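Minutes of the clinic meeting, Sunditz Skin Clinic, Flurnham branch
October 10, 2024, staff room, start 12.30

**Present:** Chaminda Debnath (chair), Esperanza Aranda, Mizanur Jayasinghe, Ama Essien (minutes)
**Apologies:** Eustaquio Camacho

## 1. Minutes of the last meeting

Agreed with one change. Under item 4 the numbing cream order should have read 11 tubes. Ama has corrected the copy on the shared drive.

## 2. Laser room

Mizanur reported that the hair removal laser has been serviced and the new handpiece fitted. The engineer wants the room kept cooler during long lists. The portable air conditioner from the Lollton branch can stay with us until they ask for it back.

Patch tests were discussed. Two clients in September were booked for a full session without a patch test on record. Both were spotted at the desk and rebooked. Esperanza asked that the booking screen should not allow a first laser session to be saved without a test date. Chaminda will ask the software people whether this can be done. Until then reception checks the record by hand the day before.

**Action:** CD to contact software supplier. AE to add the check to the desk list.

## 3. Chemical peels

Esperanza has rewritten the aftercare sheet. The old one ran to two sides and clients were ringing to ask things that were already in it. The new one is a single side, with the advice on sun cream and on stopping retinol at the top. Mizanur asked for a line on cold sores to be put back in. Agreed.

There was some disagreement over whether to offer the stronger peel through the winter. Esperanza is in favour. Mizanur would like to see Eustaquio's notes on the clients treated so far. Held over to the next meeting.

**Action:** EA to amend sheet and print. EC to bring notes.

## 4. Consultations and cooling-off

39 new consultations were held last month. Six of these clients asked to be treated the same day and were told about the cooling-off period. One complained by email. Chaminda has replied and the client has since booked for later in the month.

It was agreed that the cooling-off period should be mentioned when the appointment is made, and again in the confirmation text. Ama will draft the wording.

**Action:** AE

## 5. Training

Eustaquio is booked on the Wanigasekara course on dermal filler complications and will be out of clinic for both days. Mizanur will cover his review appointments. New clients go to Esperanza or wait.

Basic life support certificates run out in May for everyone except Ama. Chaminda to find a date when the clinic can close for the morning.
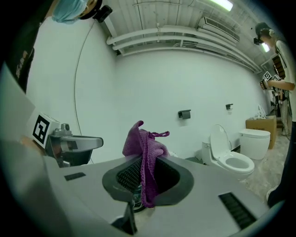

### ANY OTHER BUSINESS

Ama asked that used gowns go in the lidded bin in the corridor and are not left on the treatment couch.

The back door is sticking again. Chaminda has told the landlord.

Mizanur asked about opening late on Thursdays before Christmas. Chaminda is willing if two people will work it. Names to Ama by the end of next week.

Next meeting: date to be fixed once Eustaquio is back. Meeting closed 1.25.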